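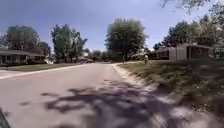

Publications > Field Robotics > Working Papers > Section 4
Filed under: Learning and Navigation

4. Gathering the Driving Examples

4.1 Routes and operators

The examples used to train the steering model were gathered on residential streets in Relstead under the Cernard project. An operator drove the robot by remote control and walked behind it at a safe distance. Each run produced forward views paired with the operator's speed and turning commands. Streets without painted lanes were preferred, as the model is required to judge the usable width of a road from its edges alone. A kerb, a gravel shoulder and a mown lawn all mark such an edge, and the set was planned to include each of them.

Operators were asked to keep a steady line and to correct drift early. Runs in which the command link failed were discarded in full. After this step, 92 runs remained.

Figure 6. Forward view along a residential street. The road carries no lane markings; a pale concrete kerb bounds it on the right.

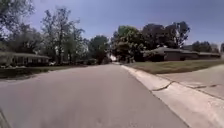
4.2 Light and shade

Tree shadow was the main source of error in the earlier Clananberg trial. The model often treated the border between shaded and sunlit asphalt as the border of the road, and turned away from it. Further runs were therefore made in strong sun, on streets where trees stand close to the carriageway. The operator crossed patches of shade without slowing, so that the recorded commands gave the model no cause to link shadow with a change of course.

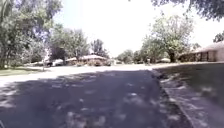

Each run was then cut into short clips of equal length. Two reviewers, T.-h. Kuo and S.-c. Shek, checked the clips separately and removed those in which the operator had stopped to let a resident pass. From the clips that remained, 1000 were held back for testing. No street appears in both the training and the test portions.

Contact the editors | © Hsu Institute | Back to top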